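The bottle situation

I have a weakness for empty bottles. Full ones too, obviously, but a full one at least has a purpose and a limited stay. Empties move in. They stand by the back door looking as if they're off to the bottle bank any minute, and then it's June and they're still there, and you've started dusting them.

This month I decided to be the sort of person who has a table for it. One table, cleared and wiped, where every bottle in the place has to come and be dealt with before anything else is allowed on there. I got the idea from a leaflet that came with a set of shelves from Hirneo, which was very firm on the subject of "zones". The shelves are still in their box. The leaflet I've read twice.
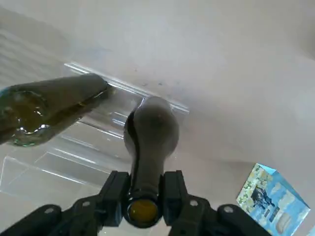 Page last changed: Jun 8, 2022

Green glass is my favourite, and I won't pretend there's a sensible argument for it. Put two green bottles together and they're never the same green. One is smoky and keeps itself to itself, the other is clear enough to see the liquid in it, a yellowish olive sort of colour that cheers up the moment any light gets near. I could look at that for a good while, and have, which may explain the pace of the tidying.

The clear acrylic stand was meant to solve everything. I bought it at the market in Prirnov, from a man who had a box of them and no opinion on what they were for. My plan was bottles on the stand, stand on the table, job done. The trouble with a clear stand is that you forget it's there and go to put something down in the same place. I've done this with a mug and, on a separate occasion, with my elbow.

So the basket has been promoted. It came from Rutow, it's light blue, and it has slots in the sides and holes in the bottom, so all the crumbs and grit you'd hoped to carry away end up in a neat pattern on the table. I've forgiven it for this. It's a good size, it has rounded corners that don't catch on your jumper, and it weighs next to nothing until you fill it with glass, at which point it weighs more than the dog.

The rules, such as they are:

Anything going out of the house goes in the basket.
Anything staying goes near the stand, where it can think about what it's done.
Anything with something still in it gets sniffed first, at arm's length.
The front of the table stays clear. I mean it this time.

That last one is the hard one. A bare stretch of table in this house has a life of 5 minutes, and then there's post on it. I've wiped it so often that it has its own set of smears, like the windows of a bus. 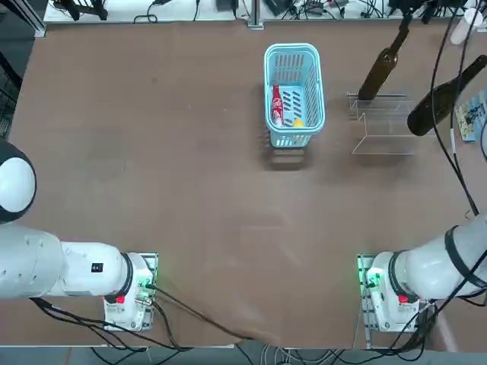
Basket, stand and the two brown bottles at the back, with a Coca-Cola in the basket.

The brown pair are the ones I can't decide about. Brown glass looks like it ought to be useful. It says chemist's shop, it says home-made cough mixture, it says I am a person who labels things. I've never made a cough mixture. I did once make elderflower cordial from a recipe on the back of a Vondráček calendar, and it went off with a bang in the cupboard under the stairs, so perhaps the bottles have had a lucky escape.

The cola bottle has no such romance about it and was first into the basket, where it lies up against the side looking quite settled. There's also a small yellow something down in the corner. Every basket I've ever owned has had a small something in the corner, and I find it's best to leave them be until the basket is needed for washing.

Next on the list is the drawer with the bottle tops in it. I opened it on Sunday, had a look, and shut it again.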